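Veloso gripper kit: can it do the fiddly jobs yet?

I've had the Veloso on a bench at Cemlow for most of October, and the question everyone asks me is whether it could empty their dishwasher. No! But I do think it's getting interesting for small jobs, the sort that fill up a workshop morning (tidying tools, sorting fixings, locking up cupboards), so that's what I've been trying it on. 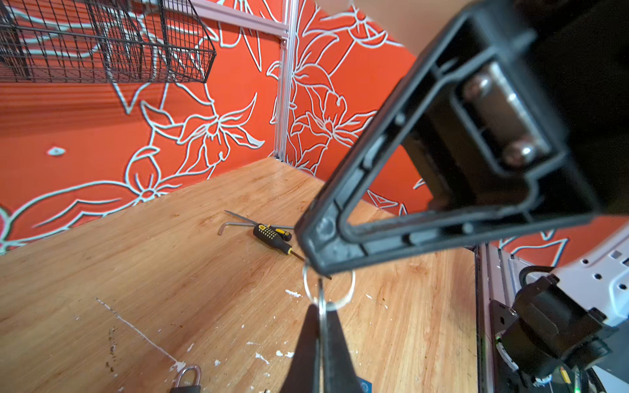 Keys are my favourite test for any home robot, because they're thin, they swing about and my own fingers make a mess of them on a cold day. The two fingers on the Veloso come to quite narrow tips, and that matters a lot when you're pinching a slim key with its ring dangling over the top. A fat rubber pad would be hopeless at it. I also like leaving a screwdriver and a hex key lying across each other nearby, as real benches look like that and demo benches never do.

Setting it up took me two evenings with Lotte Dewulf on the phone, mostly swearing at the Plevico software, which forgets your settings if you close the wrong window. At £844 I'd expect better. The manual is ten pages long and two of those are about the box.

Padlocks are where I'd slow down and think before buying. A person feels a key catch and gives it a wiggle without noticing, whereas a machine has to be taught the wiggle, and I'm still teaching.

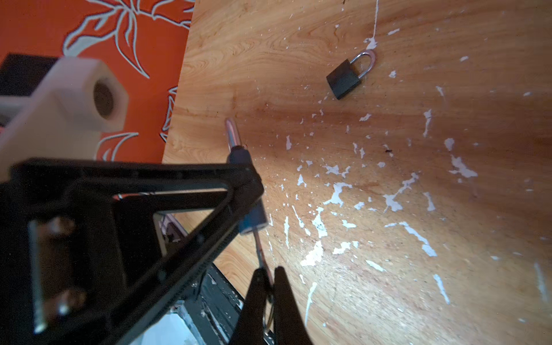
Padlock flat on the bench, key ring between the fingers.

Masaru Nakajima has the older model over in Gudetport and reckons you can leave it up to 2 hours on simple sorting. I've not been that brave. For a tinkerer with a free Sunday it's great fun, and I'm keeping mine. For actual housework, I'd hang on to your rubber gloves and wait for the next version.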